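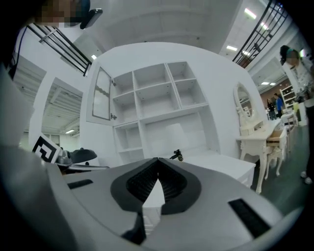

Interim Progress Report to the Mulanix Fund
Project: Skirnico Reading Room and Lamp Refurbishment
Prepared by: Adjoa Opoku, Project Lead
Date: 24 Jun 2026

1. Purpose of this report

This report sets out progress on the Skirnico project since the award was confirmed in January. It covers the fitting out of the ground floor, the refurbishment of donated table lamps, expenditure to date and the work planned for the remainder of the grant period. It should be read alongside the schedule attached to the original grant agreement.

2. The building

The main hall is now in regular use. The white storage built into the wall has been allocated to the project for the full term of the grant, and lamp parts awaiting attention are kept there between sessions. The black railings on the upper level were inspected as part of the annual safety check and no remedial work was required. The ceiling lights are on the landlord's maintenance contract and carry no cost to the grant.

The adjoining room has been retained as an overflow area. Its use was not included in the original application, and the Fund's agreement to this minor variation was received by letter. There is no change to the rent.

3. Lamp refurbishment

The project undertook to return 30 table lamps to working order for the reading desks. To date, 14 have been completed and passed for use. The remainder are in hand, and the delay reported in our previous letter has been partly recovered.

The principal difficulty has been the supply of replacement shades. Zenuseo, our original supplier, withdrew the size we had specified. An alternative was obtained from Fang at the same unit price, although delivery took three weeks longer than planned. The change has been recorded in the purchasing file.

Working practice at the table has also been revised. Shade and base are now dealt with as separate items, and the tabletop is covered with a large sheet of white paper before work begins. The pale fabric shades mark easily, and the paper is replaced whenever it becomes soiled. Small fixings are also far easier to find against it. Each lamp is reassembled on the same table and checked for the following:

- the shade sits level on the base and does not turn freely;
- the fabric is free of marks, inside and out;
- the flex and plug have been tested and labelled by a competent person.

Drum shades have given the least trouble in assembly. They are to be used for all remaining lamps so that the desks present a consistent appearance.

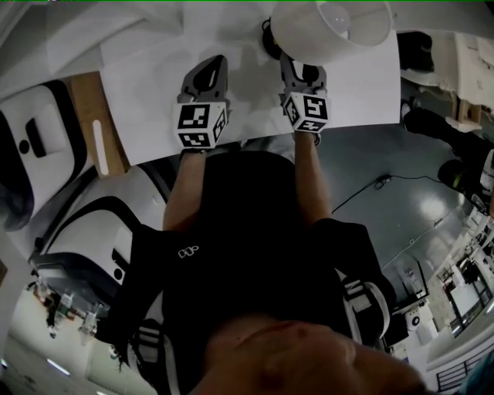 4. Expenditure

Spending remains within the approved budget. The only variance of note is an additional £200 for paper, cleaning cloths and replacement fittings, which has been met from the contingency line. No virement between the main budget headings is requested at this stage. Invoices for the shades have been settled in full, and copies are available on request.

5. Risks and matters outstanding

Electrical testing depends at present on one qualified tester, and any absence would hold back the release of finished lamps. A second tester has been approached and terms are under discussion.

Storage is adequate for the current stock. We have declined further donations of lamps until the present group has been cleared, and the notice at reception has been amended accordingly.

6. Next period

The remaining lamps will be completed in batches and placed on the reading desks as they are passed. Labels giving the test date will be fixed to the underside of each base. A short user survey will be carried out once all the desks are equipped, and its findings will be included in the final report.

The Fund is asked to note the progress described and to confirm that the change of shade supplier is acceptable under the terms of the agreement. Any queries should be addressed to Adjoa Opoku at the project office.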